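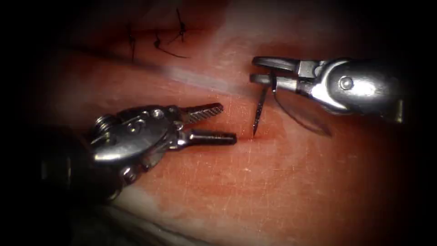 Two robotic instruments, one curved needle, pink tissue.

Thread, because I have taken two children to the theater and I have opinions.

The show is The Lantern Mouse of Gillcombe, live on stage at the Sarnbridge Playhouse through the end of July. If you don't have a kid between four and ten, you have never heard of the Lantern Mouse. If you do, you can recite her.

For the lucky: she's a mouse, she has a lantern, she lives in a clock shop in Gillcombe and she solves crimes that a competent adult would have solved by page two. There are 9 books. We own 11, due to grandparents.

My niece is six and considers the books a legal document. My son is eight and considers himself too old for them, and asked me four times what time we were leaving.

The Playhouse seats 1,000. I would say 940 of those seats had a booster cushion on them and the other 60 had a father looking at hockey scores.

Plot, as far as I could follow it over the chewing. Somebody has stolen the chimes from every clock in town. The mayor (a badger, big hat, obviously guilty) blames the owls. The mouse sets off for Udasstead, the city under the lake, to get them back.

Why would stolen chimes be under a lake? I leaned over and asked my niece this. She told me to read book five.

Hidayah Sembiring plays the mouse and she is terrific. She spends two acts in a fur hood and a tail that must weigh as much as a real dog, and she sings the whole lake number while climbing a ladder. I get winded reading the thing aloud.

Hashini Sikder is the badger. She got booed before she opened her mouth and looked thrilled about it. At one point she asked the audience whether she looked like a thief and a very small voice near the front yelled "YOU LOOK LIKE MY GRANDMA." She had to turn upstage for a bit.

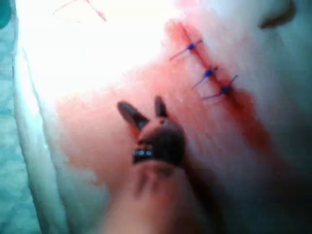 Dark gripper tip, red incision with stitches in it.

OK, the puppets. Everything under the lake is puppets, by a company called Thambiah, and they are the reason to go. There's an eel that takes up most of the stage and comes out over row C. My son, who is too old for this, was under his seat.

Row C is where we were sitting, by the way. I picked it for the legroom.

The program says the eel has 252 scales, all sewn on by hand. I know this because I read that program cover to cover during intermission, which I spent in the line for the bathroom.

Things I could have done without: the rapping snail. There's always a rapping snail. Some grown person sat in a meeting and said the children will want this, and the children took it as a chance to ask for water.

Also the audience participation. We were asked to stand up and be clocks. I was a clock for a long time. The man next to me was a clock with real commitment and I hope he's doing well.

Light-up lanterns are on sale in the lobby and also, in case you made it past the lobby, in the aisles. You will buy one. You'll then buy a second one, for the child who said he didn't want one.

Running time is a hair under two hours with the break. The early show is the one to get if yours fall apart at dinnertime. Ours ended at 3:30 and we still had a meltdown in the parking garage (me, the ticket machine).

One change from the books, and I'm warning you so you can prepare your household: the owl does not get her glasses back at the end. My niece raised this in the car. She raised it again at bath time. She has asked how you write to a theater.

Would I go again? I've been informed that I'm going again. She wants to sit in row B.

Update for those asking: yes, the lanterns have an off switch. It's on the bottom, under the felt. I found it at 11 at night.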